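Robotics | Workshop notes

Can-sorting cell back at work after a fortnight of sulking

The two-armed sorting cell at Baird is running again this July, after its keepers established that the fault lay in a cable, a clamp and a certain amount of optimism.

The cell, known in the building as Bora, has one job. It picks up drinks cans and puts them in bins according to colour. A toddler could do it, as Nadja Ruchti's mother has pointed out, though the toddler would want paying in biscuits. Ruchti looks after the arms and has logged 3074 picks on the present set of fingers.

Trouble began when one gripper started closing slightly to the side of whatever it was after. Green cans were nudged. Silver ones were leaned on. The software was blamed first, as is traditional, and Skye Aitken spent two days proving it innocent.

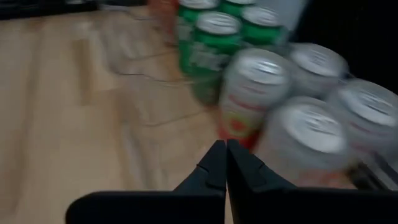
Fingers almost closed, cans close by: the wrist camera's view during checks.

The culprit was a wrist cable with too little slack. At full stretch it tugged the camera a hair out of line, and the arm went faithfully to the wrong place. Aitken has rerouted it with a longer loop and written the word "SLACK" on the whiteboard in letters that can be read from the car park.

Murdo Swanson then went over the frame with a hex key and found one clamp that turned rather more easily than a clamp should. He has since gone over all the others, and then gone over them again. The routine now calls for a clamp check every 25 hours of running, and a fresh camera calibration whenever anybody so much as unplugs a wrist.

Calibration is dull work. Cans are stood on the wood, the arms are sent to look at them, and the numbers are compared with a steel rule that Swanson does not lend out. Pairs go into the clear bins along the far side, red with red and green with green, and a few more are left standing for the next go.

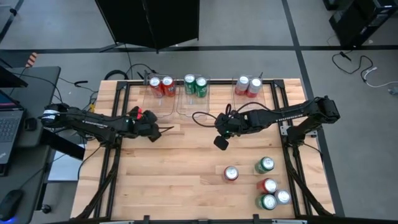 What happens next

Flora Kinnear, who signs for the spares, has ordered a second cable and a set of fingers from Nilico. She had asked for them in the spring and would like that mentioned.

The first full run after the repair reached 307 picks before Ruchti stopped it for lunch. Hers, she says, as the machine had not asked for any.

We use cookies to remember your settings and count visits. Accept all | Manage choices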